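Print this page
E-mail this to a friend

Gostance folding cart, two months in

I held off writing this until I'd used the thing enough to have an opinion. I bought the Gostance cart because my walk from the bus to work is long, and carrying groceries home on top of my bag was wrecking my shoulder. It cost me $97, which I grumbled over, and it came in one box with the wheels off. They snapped on in a minute or so, no tools! 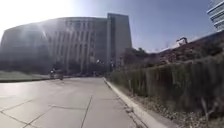
The handle is the best part. It locks at two heights, and the higher one is finally right for me (my old Clorolport had me stooping like a shrimp). The bag zips off for washing – cold only, and hang it up, mine puckered a little in the dryer. It holds 18 cans of cat food plus a week of vegetables, and it still stands up by itself when I stop to dig out my keys.

Now the gripes. The brake is a stiff little pedal that eats the toe of any nice shoe, and the front pocket is too shallow for a phone. My friend Consuelo has the bigger Prornunach and swears by it, but it weighs a ton empty and I have stairs.

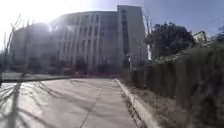

Is it noisy on the sidewalk?

Quieter than my old one by a mile. The wheels are soft rubber, so you get a small bump at each joint and a low hum in between – I can still hear my podcast.

I'd buy it again, though I'd wait for a sale. They had it marked down in December and I missed it.

E-mail | Print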